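선거운동 유세 일정 관리 안내서
4장. 유세 일정과 현장 팀 설정하기

5월 개정판 | 글: Dolside 안내서 편집부
공유 113 · 댓글 2

드디어 가장 신나는 장입니다! 3장까지 따라오셨다면 선거구 지도와 운동원 명부가 이미 Dolside에 들어가 있을 거예요. 이번 장에서는 그 자료를 가지고 실제 유세 일정을 짜고, 현장 팀을 배정하고, 하루 일정표를 팀원 휴대전화로 내보내는 데까지 갑니다. 처음 일정표가 지도 위에 쫙 펼쳐지는 순간은 몇 번을 봐도 기분이 좋습니다.

설명에 쓰는 선거구는 Edby와 Fultusthorpe 두 곳입니다. 화면에 나오는 이름은 여러분의 선거구 이름으로 바꿔 읽으시면 됩니다.

4.1 시작하기 전에

- 관리자 계정으로 로그인하세요. 일반 운동원 계정에서는 '일정 만들기' 단추가 보이지 않습니다.
- 후보자의 고정 일정(토론회, 방송 녹화, 당 행사)을 미리 받아 두세요.
- 유세차를 쓰는 팀이라면 차량 이름을 정해 두면 편합니다. 저희는 늘 'Morris'라고 부르는데, 짧아서 무전으로 부르기에도 딱 좋더라고요.

주의: 공개 장소 연설, 확성장치, 현수막에 관한 규정은 선거 종류와 지역에 따라 다릅니다. 프로그램은 규정 위반 여부를 판단하지 않으니, 일정을 확정하기 전에 관할 선거관리위원회에 꼭 문의하세요.

4.2 유세 일정 만들기

1. 왼쪽 메뉴에서 '일정'을 누르고 '새 유세 주간'을 선택합니다.
2. 선거구를 고릅니다. Edby와 Fultusthorpe를 함께 고르면 두 지역이 서로 다른 색으로 나타납니다.
3. 후보자의 고정 일정을 먼저 넣고 자물쇠 표시를 누릅니다. 잠근 일정은 자동 배치를 돌려도 움직이지 않습니다.
4. '장소 후보'에 시장, 역 앞, 공원 입구처럼 사람이 모이는 곳을 넣습니다. 한 주간에 100곳까지 등록할 수 있으니 마음껏 넣어 보세요!
5. 각 장소에 희망 시간대를 적습니다. 출근 인사는 오전 7시, 시장 방문은 오후 4시처럼 시작 시각만 적어도 됩니다.
6. '자동 배치'를 누릅니다. 이동 시간까지 계산한 하루 동선이 지도에 그려집니다.

참고: 동선이 지그재그로 나오면 대개 4단계에서 같은 장소가 두 번 들어간 경우입니다. 목록을 가나다순으로 정렬하면 금방 찾을 수 있어요.

4.3 현장 팀 배정하기

1. '팀' 탭에서 '새 팀'을 누르고 이름을 붙입니다. 동네 이름을 붙이면 나중에 찾기 쉽습니다.
2. 명부에서 운동원을 끌어다 팀에 넣습니다. 한 사람을 같은 시간대의 두 팀에 넣으면 이름 옆에 주황색 점이 뜹니다.
3. 팀장을 한 명 지정합니다. 팀장만 현장에서 일정 시각을 고칠 수 있습니다.
4. 유세차를 쓰는 팀은 '차량'에서 Morris를 선택합니다. 차량 한 대는 한 번에 한 팀에만 붙습니다.
5. 팀별 준비물을 적습니다. 어깨띠, 명함, 생수, 비옷 정도가 기본입니다.

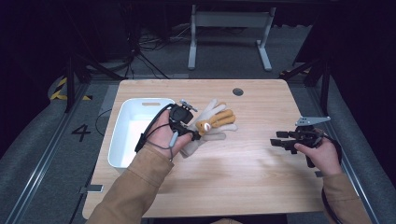
그림 4-1. 밝은색 나무 탁자와 흰색 플라스틱 상자

준비물 수량은 팀마다 따로 저장됩니다. 예를 들어 Fultusthorpe 팀에 명함 700장을 적어 두면 그 숫자는 이 팀의 일정표에만 표시되고, Edby 팀에는 영향을 주지 않습니다. 하루가 끝나고 팀장이 남은 수량을 입력하면 다음 날 준비물 목록이 알아서 바뀌어요. 이 기능, 써 보시면 정말 좋아하실 겁니다!

주의: 준비물 칸에는 운동원의 전화번호나 주소를 적지 마세요. 팀 전체에 그대로 공개되는 칸입니다.

4.4 일정표 내보내기

1. '미리보기'를 눌러 날짜별로 한 번씩 넘겨 봅니다.
2. 잠긴 일정이 제자리에 있는지 확인합니다.
3. '팀으로 보내기'를 누르고 받을 팀을 고릅니다.
4. 받은 사람이 일정표를 열면 이름 옆에 초록색 체크가 생깁니다. 출발 전날 저녁 8시까지 체크가 없는 사람에게는 알림을 한 번 더 보내세요.

종이가 편한 분들을 위해 인쇄용 보기도 있습니다. 글자 크기를 '크게'로 두면 차 안에서도 읽기 좋고, 가로 방향으로 뽑으면 지도와 시간표가 한 장에 들어갑니다.

4.5 비가 오거나 일정이 밀릴 때

팀장이 휴대전화에서 해당 일정을 길게 누르면 '미루기', '건너뛰기', '실내로 변경'이 나옵니다. '미루기'를 고르면 그 뒤의 잠기지 않은 일정이 함께 밀리고, 사무실 화면에도 바로 반영됩니다. '실내로 변경'을 쓰려면 대체 장소가 하나 이상 등록되어 있어야 합니다.

참고: 변경한 일정은 당일 자정까지 '되돌리기'로 복구할 수 있습니다. 자정이 지나면 기록으로 넘어가며, 기록은 관리자도 고칠 수 없습니다.

유세 기록을 동네별로 모아 보는 방법은 5장에 이어집니다.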